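About Nostix

Nostix is a small workshop for the setup and repair of robot cells. We were founded by Kristaps Petrauskas and Ezequiel Cisneros, who before worked together in the service department of a packaging plant. Today we are 6 people, and we look after more than 40 cells for customers in food, plastics and education.

Most of our work is bin picking. A customer calls us when the arm drops parts, touches the wall of the bin or stops with an error that returns every morning. We come with 2 technicians. One checks the cables, the wrist and the gripper fingers, and the other one reads the program and the error list. We write down every change, also the small ones, and the customer keeps a copy.

In our own shop we have a test cell, which we call Harkex. On it we try new fingers before they go to a customer. The bin must be clamped to the table before each test, and then we teach its corners again. Mixed objects are put inside, with different shapes and surfaces, so a weak grip is found early. Kristaps keeps the list of the tests and Ezequiel makes the changes to the fingers.
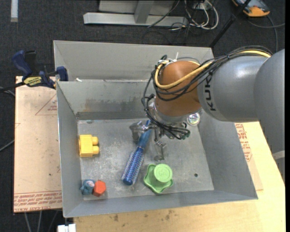
KUKA arm over the test bin, with a brush, a toy block and other small objects on the floor of the bin.

The cables of the gripper we check with special care, in every position of the wrist. They must have enough length to turn, but they should not hang into the bin.

Service visits can be arranged by phone from 9 in the morning. For older cells, please have the last backup of the program ready when you call.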